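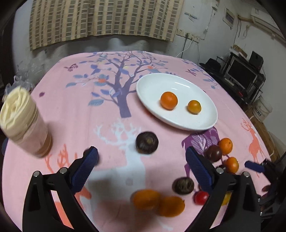

4.2 From the radio text to the Amley stage

The second version of the monologue was made for a small theatre in Amley, where Seren Voyle directed it with one actor, Nathalie Hawthorne. The radio text by Märta Hovland, which we discussed in Section 3, had a playing time of 90 minutes. Voyle kept the order of the episodes but took out most of the descriptions of the house at Ljungberg. In her rehearsal notes she writes that the listener had needed these descriptions and the spectator did not. We agree with this only in part. Several of the removed passages do more than tell us where the furniture is. When the narrator names the things on her mother's table, she also hesitates, corrects herself and starts again, and it is in these hesitations that we first suspect she was not in the house on the night she speaks of.

The stage version tries to give this doubt back by other means. The table is laid before the audience comes in, and the narrator does not look at it until the letter from Kuslow has been read. Domestic tables of this simple kind, with a printed cloth and oranges on a white plate (compare Figure 5), are common in the production tradition to which Voyle belongs, and a spectator may easily take them as a sign of home and nothing more. Hawthorne's narrator treats the table as if it belonged to a stranger. She asks permission before she sits down, although there is no other person on the stage.

The language of the monologue presents a different problem. Hovland wrote it in Swedish with single sentences in the dialect of her grandparents, and the English translation by Elínborg Hjaltested leaves these sentences as they are. On the radio they were spoken quickly and were followed by a pause. In Amley they were spoken slowly, twice, and the second time towards the audience. Gumede, in her review of the production, calls this "a lesson where a secret was wanted". The criticism is severe, but it touches a real change. In the radio text the narrator keeps a part of her memory for herself, while the stage narrator wishes to be understood and is disappointed when she is not.

It must also be said that the conditions of performance were not the same. The printed text sold about 1,000 copies, and many people at Amley had probably read it. At Grindidham, where the production went in June, the hall had 270 seats and the speaker's low voice did not reach the last rows. Voyle then changed the ending. The last question, which is whispered in the radio text and left without an answer, was given to a recorded voice. We do not have the recording, and the prompt book only says "voice, older". Whether this voice belongs to the mother or to the narrator herself in later life cannot be decided from the surviving material, and the two readings lead to quite different plays. We return to the question of the older voice in Section 5, together with the letters between Hovland and Hjaltested.

Share 5
Comments 0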